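Démonstrations à la pince sur du tissu : combien, et à quelle vitesse ?

Piret Urbonaitė
Bonjour, je débute. Je veux apprendre à mon bras à manipuler du linge de lit, démos à la main avec une pince portable. Tuto Jomow suivi, 4 soirées d'enregistrement, et la politique part dans tous les sens dès que la couette est en boule. Trop peu de démos ? Trop vite ? Mes photos en bas de page.

Jacinto Robles
Combien de démos au total ? En dessous de 2000 sur du tissu, chez moi ça n'a jamais tenu. Et ralentis les gestes, surtout à l'approche. Lumiere fixe aussi, exposition bloquée.

Nilmini Weerakoon
Pas d'accord sur les 2000. J'ai eu mieux avec moins, mais en changeant le tas de départ à chaque fois. Vire les démos où tu hésites, le modèle apprend l'hésitation. Et verifie la synchro entre l'ouverture de la pince et la vidéo, j'avais 2 images de décalage, tout était faux.

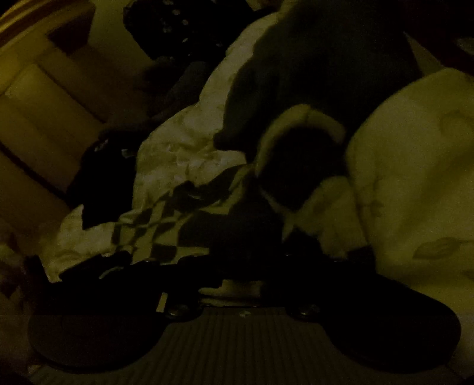
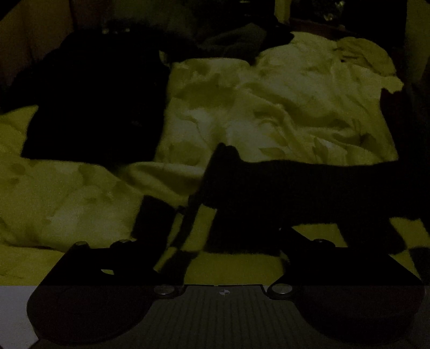
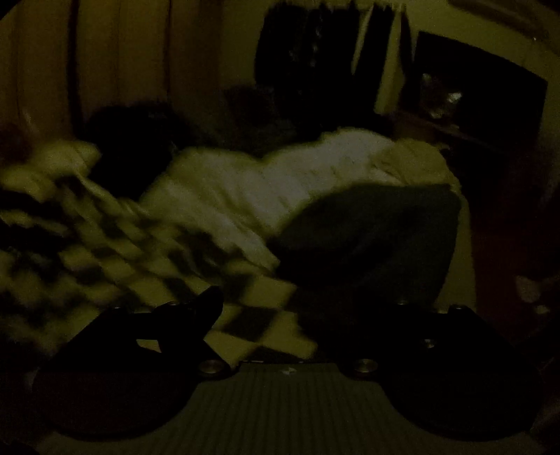 Du tissu et la pince, sur les trois.

Faut-il garder les démos où la prise rate puis réussit au deuxième essai ?
Garde-les si la reprise est nette et sans pause, elles apprennent au robot à se rattraper. Les autres, poubelle, ou coupe le début.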